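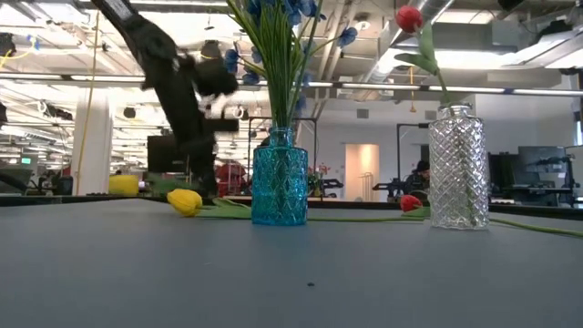

Cut tulips: bleach or packet food, and how much water?

Tavent_2
Posted May 8, 2021
I do flowers for a small function centre and keep losing tulips by day three. Heads droop, stems go soft at the base. Currently a full vase of tap water, one packet of Flolstead powder per 2 litres, stems cut straight with secateurs. Cool room is set to 4 degrees. Is the powder worth paying for, or would a few drops of bleach do the same job?

chiu
Too much water. Tulips want 8 to 10 cm, no more. Deep water softens the submerged stem. Use a knife, as secateurs crush the tissue. Bleach controls bacteria but feeds nothing.

ernomgate_growers
Disagree on feeding. Tulips keep elongating after cutting whatever you do, and sugar in a general-purpose food tends to yellow the leaves. We sent out 2,273 stems last June, all in plain water changed daily, and had 119 returned or credited. Most of those were bent necks from one carton packed flat.

chiu
Returns aren't vase life. A customer who gets four days when they expected seven usually just buys something else.

ernomgate_growers
Fair point, but it's the number I have.

slowdrip
What are the vases like? Narrow necks are a pain. You can't get a brush in, so the film on the inside wall stays put and seeds the next lot of water. I soak mine overnight in warm water with a denture tablet, then shake with a spoonful of dry rice.

Tavent_2
Mostly textured glass with narrow necks. They get a rinse between jobs and that's it.

slowdrip
Then I'd fix that before spending anything on powder.

chiu
Agreed on the vases. Also keep daffodils out of the same water. The sap is hard on tulips unless they've been conditioned separately for 12 hours or so.

Tavent_2
No daffs. Will try shallow water, knife cuts and a proper soak on half the vases, and leave the other half as they are. Same batch of stems in both.

ernomgate_growers
Wrap them in paper to the tips for the first two hours as well - they set straight that way. And top up daily, 10 cm goes quickly.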